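The Long Goodnight: Retiring a Small Satellite the Right Way

There is a room on the second floor of the old customs building in Ristholm where, for the better part of eleven years, somebody has always known where Clitell was. It isn't a grand room. The radiators knock, the window looks out over a bus depot, and the big wall display that was so impressive when it went in has developed a purple stripe down its left side. But I spent a good part of May there, drinking a great deal of coffee and getting in everyone's way, and I came out of it fonder of a refrigerator-sized box of wiring than I ever expected to be.

Clitell is an Earth-watching satellite, built to look at snow. More exactly, it was built to measure how much water is locked up in the snow on northern hills, so that the people who run dams and irrigation gates could plan for the spring. It was meant to last 6 years. It went on well past that, through a dead battery string, a sulky star tracker and one long weekend when it pointed itself at the Sun and refused to talk to anybody. And now, with its fuel nearly gone, the team was getting ready to bring it down.

I had always pictured the end of a satellite as a sort of switch being thrown. You say goodbye, you turn it off, everybody goes home. I was quickly and kindly set straight. Turning a satellite off is the last and smallest part of a job that takes months, and most of those months are spent on arithmetic.

The arithmetic of leaving

The trouble is fuel, or more to the point, knowing how much of it you have. There is no dipstick in orbit. Clitell carried its propellant in a round tank with a rubbery bladder inside, and the team had two ways of guessing what was left in it. One was bookkeeping: every burn since launch had been logged, with its length and its pressure, and if you added them all up and took the total away from what went in on the launch pad, you had an answer. The other was to warm the tank a little and watch how fast it cooled, much as you might judge what's left in a kettle by how long it takes to boil. The two answers didn't agree. They were close enough to be encouraging and far enough apart to cause several long lunches.

What hung on the difference was a good deal. Clitell flew at an altitude of 417 miles, which is high enough that, left to itself, it would have stayed up for decades, a dead thing crossing the paths of live ones. With a decent push it could be lowered to where the thin upper air would catch hold of it and do the rest. With too small a push it would be stuck halfway, still a nuisance and no longer steerable.

So the plan was drawn up in 4 burns, each one lowering the near end of the orbit a bit more, with a pause between them to measure what had happened. The first was deliberately modest. If the thrusters coughed, or the pressure fell off sooner than the bookkeeping promised, there would still be time to think.

Asking around

You can't simply drive a satellite downhill, either. Other people live down there. Before each burn the team sent its intended path out to the other operators whose craft might be anywhere near it, and then waited for replies. I had imagined something very official, with red telephones. Mostly it was email. A polite note would come back from an operator in another time zone saying that they'd be moving one of their own on such a night, and would it be a bother to shift things by a few hours? It rarely was.

The ground stations had to be lined up too. Ristholm has a dish of its own, but it only sees the satellite for a few minutes on each pass, and you'd like to be able to watch a burn from start to finish. For that they borrowed time on the antenna at Nollham, a windy spot with more sheep than people, where the dish stands inside a white dome that hums when it rains. Between the two of them they could follow Clitell over a long curve of sky and see the tank pressure come down in something near real time.

The tracking software, a package everybody calls Lévesque after the street where it was first written, had to be taught some new tricks as well. It had spent its whole life assuming that the satellite would be more or less where it was yesterday. Once the orbit began to dip into thicker air that was no longer a safe bet, and for a few days the predictions and the radio signal would miss each other by a handful of seconds. A handful of seconds is a long way at that speed - it's several towns' worth of ground.

A burn at breakfast time

I was in the room for the third burn, which came a little after six in the morning. There was less drama in it than in parking a car. The commands had been loaded the evening before, checked, read aloud, and checked again. The signal came up over the horizon on time, the numbers began to scroll, and the room went quiet in the way of people who are listening for a noise in another part of the house. The pressure fell along the line it was supposed to fall along. Then the thrusters shut down, somebody breathed out, and the talk turned to bread rolls.

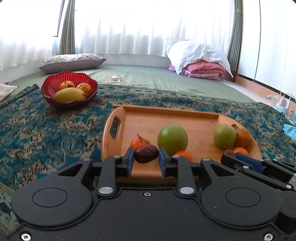

What the last day looks like

The fourth burn was always going to be the odd one, as it was planned to run until the tank was empty. You don't want to leave propellant sitting in a dead satellite. Tanks that are left under pressure can burst years later, and one large object then becomes a cloud of small ones. So the thrusters are held open until they have nothing left to give, and the controllers accept that the craft may wobble as it sputters.

After that comes a list of housekeeping, which struck me as oddly tender. The batteries are disconnected from the solar panels so that they can't be overcharged. The spinning wheels that kept the snow instrument pointed so carefully are allowed to run down. The heaters go off. Last of all comes the transmitter, and there is a particular command for this which can't be undone, kept behind a password all these years so that it could never be sent by accident.

Clitell went over Nollham for its final pass in the middle of the afternoon, in poor weather. The signal was there, a thin green spike on a screen, and then the command was sent and the spike sank into the fuzz. They kept the dish following the empty-sounding patch of sky down to the horizon anyway, to be sure that the transmitter stayed quiet.

The satellite itself is still up there as I write, tumbling a little and coming lower with every turn. The best estimate is that it will meet the thick air within a few years, and that nearly all of it will burn. The snow records it gathered are being copied to a new archive, a slow business, with a good deal of arguing over file formats. The room in Ristholm has been promised to the follow-on mission, and the wall display is going to be replaced.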